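The Tray Method
February 2025

I have been trying to sort my electronic parts since January, and I would like some credit for the fact that I am still trying.

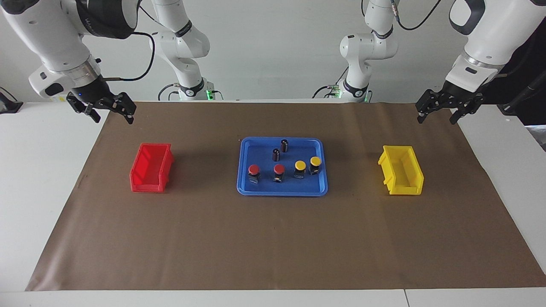
The way I do it now is one small batch at a time. Brown paper over the table, one tray in the middle of the paper, and nothing goes into the tray unless I intend to deal with it before I get up. Two little capacitors and four push buttons is a perfectly respectable batch. Two red caps, two yellow caps. I could have put more in. I have put more in, in the past, and I know how that ends, and it ends with everything going back in the coffee can.

The coffee can deserves a word. When we left the apartment in Millon, I packed the workbench last, in a hurry, and by "packed" I mean that I tipped every drawer of a perfectly good parts cabinet into whatever had an opening at the top. There was a coffee can, a shoebox, and a cookie tin that still had a paper cup liner in it. The cabinet itself traveled beautifully. It arrived in Mosquera without a scratch, completely empty, and for a long time it sat on the shelf like a hotel nobody had booked.

My first plan was a spreadsheet. I gave it columns for value, voltage, color, source and condition, and then I spent two evenings choosing the column widths. I entered nine resistors. The file is still on the laptop and I open it now and then to admire the header row.

My second plan was to buy things. Stusex sells a drawer set with clear fronts and little slots for labels, and I bought one of those to go with the cabinet I already owned, on the theory that what my empty drawers lacked was company. The labels that came with it don't stick. They hold for a night and by breakfast they are lying on the shelf underneath, face down, like toast.

So, the tray. I like a blue one because most of what I own is black, silver or tan, and small dark things vanish on a dark surface. The rim matters too. A push button on a bare table is fine until you reach for your tea, and a capacitor is a cylinder, and cylinders have ambitions. If I can stand them on end I do. The paper is there for the ones that make it over the edge, and for writing on. I write the drawer number right next to the tray in pencil and copy it out later, which is the closest I have come to a system that survived contact with me.

Buttons are the nice part of the job. They have colors, they click, and you can test one with your thumb before you bother getting the meter out. I have far more of them than I will ever need, mostly from an Itotus grab bag I bought years ago for the sake of one knob. My rule is that reds live with reds and yellows live with yellows, and I don't care what the data sheet thinks of that. When I go looking for a button I am never thinking "momentary, normally open." I am thinking "the yellow ones."

Capacitors are less fun. The printing is tiny, and the ones I pulled out of old boards have had their legs clipped to lengths that suited somebody else's project. I have decided that short legs go in the last drawer on the bottom row. That drawer is where parts go to be thrown out by me at some later date when I am feeling stronger.

Then there is the question of what to keep at all. I have read a good deal of advice about this and most of it comes from people who own sweaters. You can't hold a capacitor and ask how it makes you feel. What I ask is whether a new one would cost me less than the time it took to find this one, and the answer is always yes, and I put it in the drawer anyway.

Progress so far: the coffee can is down to a layer of screws and something sticky. The shoebox is half done. The cookie tin I have moved to a higher shelf, where I don't have to look at it during meals.

Next up is a bag of connectors, which I have been putting off. None of them seem to mate with any of the others. I may need a bigger tray.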